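**Dutora publishes setup and upkeep routine for the Kun assembly cell**

Sunday, March 23, 2025

Dutora has released the full setup and upkeep routine for Kun, its small robot cell for practicing part placement. The routine can be downloaded from the Dutora support pages at no charge and replaces the short guide that shipped with the first cells. It covers floor and wall cleaning, gripper checks, board placement, camera alignment and the repair of printed parts.

Kun is a bench-sized cell with gray walls, a robot arm working from above and a fixed camera. The standard task set is a printed board with recesses and a group of loose colored pieces. Buyers use it to test grasping and placing programs before they move to a full line. The first cells went out last July, and most of the service requests since then have been about setup. Dutora's service group in the Pilia building wrote the new routine from those requests.

"People would call and say the arm had drifted," said Teodoro Quezada, service lead at Dutora. "We would go through the log with them and the arm was fine. The board had been put back a little to one side after cleaning. So the board comes first now, and the arm is the last thing you touch."

**Daily setup**

The daily routine is done with the arm parked and motor power off. The operator wipes the floor panel with a dry lint-free cloth, then the three walls, working from the back to the front. Solvent cleaners should not be used on the floor panel. Scuffs do not need to be polished out unless they can be felt with a fingertip.

The board goes in next, flat on the floor, with the small cross recess toward the back wall and the wide T-shaped recess toward the front. The operator presses on each corner in turn. A board that rocks has either debris under it or a warped base, and it has to come out again before anything else is done.

The loose pieces are then set behind the board. They do not need to be in exact positions, but they should stand or lie on the floor and not on each other. When power is restored, the arm is jogged to its hover point over the pieces at low speed. 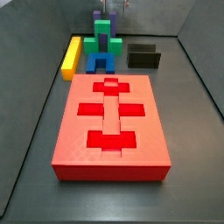 Gripper checks follow at the hover point. The fingers are opened and closed five times with nothing between them, and the operator listens for scraping and looks for a lag between one finger and the other. A finger that lags is cleaned at the slide and greased with the supplied tube. If the lag is still there after greasing, the finger set is replaced as a pair. Replacement takes two hex screws per finger, and the force setting must be run again afterward.

Grip force on Kun is adjustable from 1 to 40 newtons. The routine recommends 38 as the upper limit for printed pieces with thin walls and asks operators to write down any change in the cell log, including the reason.

**Camera alignment**

The camera is checked with the arm fully clear of the work area. The operator saves one reference picture at the start of each shift and compares it with the last approved one. The floor seams along both side walls and the corners of the board are the points to compare. If they have moved, the camera bracket is loosened, reset and tightened, and the calibration program is run from the beginning.

Room lighting caused more trouble than expected during the trial period. One site, the archive services company Brarkivden, had its cell near a window and got good results in the morning and poor ones after lunch. A blind fixed it.

"We had already changed two sets of fingers by then," said Aatos Laitinen, who runs the cell at Brarkivden. "I would have liked the lighting page a few months earlier."

**Care of printed parts**

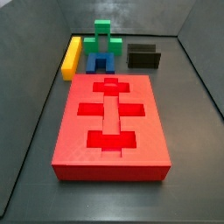
Printed boards and pieces wear faster than the rest of the cell, and Dutora recommends a full inspection every 3000 cycles. Fine layer lines, like those on the front face of the red board, are normal and should be left alone. The same goes for a faint crosshatch in the top surface. What matters is the edge of each recess. A raised burr there can stop a piece from seating, and it is taken off with a plastic scraper held flat against the top. Sandpaper rounds the edge and changes the fit. A recess with a chipped corner cannot be repaired, and the board should be replaced.

Pieces are checked by hand for cracks and loose layers. A cracked piece may be glued for demonstration use but should not go back into a test run. Spare boards and pieces are ordered under part group 1822, and print files are included for customers who prefer to make their own.

"Some of our customers print their own boards and some never will," said Montserrat Arriaga, product manager for Kun. "The inspection page is written for both."

**Availability**

The routine is available now in English and Spanish. It applies to all Kun cells, and no software update is needed. Printed copies can be requested with any spare parts order.

**Press contact:** Montserrat Ocampo, Dutora press office

**Service contact:** Evaristo Tapia, Kun service desk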